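Subject: Re: [tamham-preserves] Cloudy jelly again

Hi all,

On 6 August, Mehrangiz Vahidi wrote:

> Third batch of crabapple and it's still cloudy. I used the Pfister bag and
> let it drip overnight. Is it the fruit or is it me? Also, has anyone tried
> Jellik in place of regular pectin?

Did you squeeze the bag, Mehrangiz? I always do, and I always regret it. My neighbour brought over a whole bucket from the Nikbridge side of the creek and I got impatient around the six-hour mark - gave it one good wring and ended up with 20 jars the colour of dishwater. Tasted lovely on toast, mind you!

I'd also look at how ripe they are. Mine go cloudy if I leave them on the tree too long, so now I pick while there's still a bit of green at the stem. And don't chop them too fine, just halve them and barely cover with water.

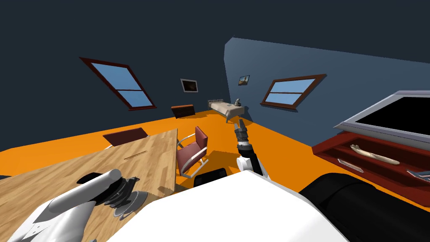
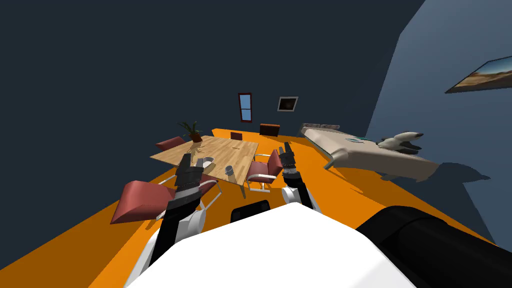
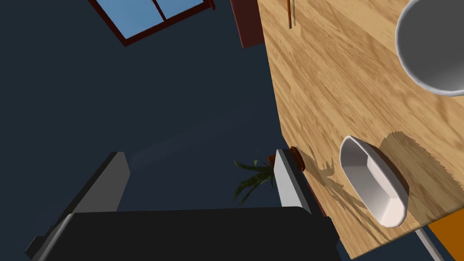 Three simulated views, with the wooden dining table and the red chairs in the second.

As for Jellik, I bought a box last fall and wasn't sold on it. It set like a hockey puck with crabapple (they've got loads of their own pectin anyway) but it was great with chokecherry. I'd save it for that, or for rhubarb if you've still got some in the freezer.

One more thing, I've gone down to 70 grams of sugar for every 100 of juice and the flavour is so much better. It does need a few more minutes at the boil, and I keep a saucer in the freezer for the wrinkle test. My candy thermometer died in the spring and I haven't missed it.

If anybody has spare 250 mL jars I'll gladly swap for jelly, cloudy or otherwise.

Cheers,
Veronika Gisler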